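## 6.3 Dropped part during a sorting run (fault 435)

Fault 435 means the left gripper closed to its target width and then lost its load before the release point. The Branar controller holds both arms where they are and keeps the run open. Brakes stay on, but the motors are still powered.

**Caution:** Do not reach into the cell while the motors are powered. A held arm can restart when the fault is cleared from the other station.

1. Press **Hold** on the pendant, then turn the key to **Manual**.
2. Switch off motor power and wait for the pendant to show **Safe**.
3. Find the dropped brick. Check the work surface first, then the tray compartments.
4. Note the brick's color and position in the fault log.
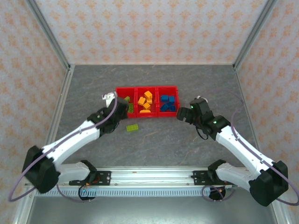 Mingxuan Jiang asked whether the brick could be put straight back in the tray so that the run could carry on. It cannot. The Zukska software still has it listed as held, and the next pick will be planned from a wrong count. Use the steps below instead.

5. Take the brick out of the cell by hand.
6. Check the gripper fingers for play. Tighten if the tips move more than 2 mm.
7. Check that the arm cable is not pulling on the wrist.
8. Restore motor power and select **Clear 435**, then **Recount tray**.
9. Run 3 test picks at low speed before going back to **Auto**.

**Note:** If the fault comes back during the test picks, stop and replace the finger pads. On the Boateng unit the pads had done 3,846 cycles when the drops began. Record the cycle count with every pad change.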